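Speaker notes – Draketti talk, 21 April 2025
Thirty minutes plus questions. Water on the left side of the podium, clicker in pocket.

OPENING (slide 1)

Hi everybody, thanks for having me. I'm Gifty Ankrah, and I've spent a big part of my life lately teaching a robot arm to put processors into sockets. The title says "Contact Before Force," which sounds like a martial arts movie. Adesuwa Uzor came up with it and I couldn't talk her out of it.

Wait for the laugh. If no laugh, keep moving!

THE PROBLEM (slides 2 to 4)

Start with the question I get at family dinners: why would you want a robot to do this? My answer is refurbishing. Old desktops come in by the pallet, and a lot of them could go back out the door with one or two parts swapped. People are good at this work and get bored with it. Robots are very patient and pretty bad at it.

What makes it hard is that every machine is a little different. Cables wander. The case sits a hair off from where you think it sits. A factory line solves that with fixtures, but you can't build a fixture for every model somebody bought fifteen years ago. So we leave the tower on its side, side panel off, and the arm has to deal with what it finds. 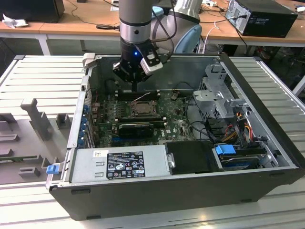 Why not just use a more accurate arm? Accuracy of the arm is only one piece of the error. The board can flex, the part can shift between the fingers, and the camera calibration drifts, so a perfect arm would still arrive in slightly the wrong place.

Pause here. Somebody from the industrial side will want to argue, tell them to save it for the end.

Then talk about memory versus processors, quickly. A memory module wants a firm push. You line it up with the slot, you lean on it, the latches do their thing. A processor in a pin-type socket wants almost no push at all. You set it down. If you're off and you press anyway, you've bent pins, and that board is done. So we have two skills in the same box that want opposite habits, and a policy trained on both likes to mix them up. Ours did. I have a small bag of ruined boards at my desk – bring it if it fits in my backpack.

THE METHOD (slides 5 to 9)

Slow down in this section, I rushed it in the dry run.

We split each insertion into two phases. In the first phase the arm moves toward the socket with a very low force cap, and the only thing it's trying to do is find out where it is. It touches, backs off, shifts a little, touches again. We call those taps. The policy gets the wrist camera, the fixed camera and the force reading, and it predicts an offset: how far am I from where I should be?

In the second phase, and only if the predicted offset is small and the model is confident about it, the cap gets raised to whatever that part needs. For memory it goes up a good bit. For processors it hardly moves, and then the fingers let go.

Adesuwa's piece is the gate between the two phases, which we named Drilgate (yes, there's a spreadsheet of rejected names, no, you can't see it). Drilgate is a small network that looks at the tap history and says go or don't go. It's trained separately from the motion policy. That was a big fight in our group! I wanted one model end to end. Adesuwa wanted a gate she could test by itself. She was right, and I've promised to say so in public, so there you go.

The wrist camera matters most in the last few centimeters. From the fixed camera the gripper tends to cover up the very thing you care about. From the wrist you get the part and the socket together, close up, and shiny metal is the price you pay. Heat spreaders blow out under our lights, so we quit relying on any printed text on the part and have the model look at edges. 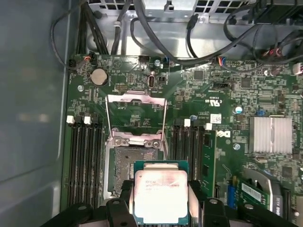

How does the gate know when to say no? It learns from recorded attempts where the offset was known afterward, including plenty where we nudged the target on purpose. A tap pattern that looks like those misaligned attempts gets a low score, and the arm backs up and tries again.

Let that one breathe. It's the part people write to me about.

THE DATA (slide 10)

We collected 1,284 demonstrations by teleoperation. Of the people who drove the arm, 8 stuck with it long enough to get good. We also ran 2,000 simulated taps for pretraining the gate, and those helped less than I hoped. The simulator thinks plastic is much more polite than it is.

RESULTS (slides 11 and 12)

On boards the policy hadn't seen, the full method seated the part in 85 percent of trials. Say clearly that this is memory and processors together. Processors alone are lower, the split is on slide 12, and don't skip slide 12 just because it's the ugly one.

Without the gate, the arm finishes faster and breaks more stuff. With the gate it sometimes dithers, tapping away like it's knocking on a neighbor's door. Play the dithering clip, sound off.

WHAT STILL DOESN'T WORK (slide 13)

Cables. If a cable flops across the path, the taps read it as contact and the gate gets confused. We want a separate check for that by July.

Closing the load plate. We still do that by hand. Levers are a whole other talk.

Moving between labs. Our friends at Zoltenden ran our weights on their setup and the gate said no to nearly everything. We think it's the force sensor scaling, and we're working on it with them.

QUESTIONS

If asked about Chu, our older planner, say it still handles the big free-space moves and that the learned part only takes over near the board.

If asked about code: the gate goes out first, the motion policy after we clean it up. Don't promise a date!

Leave the contact slide up while I unplug.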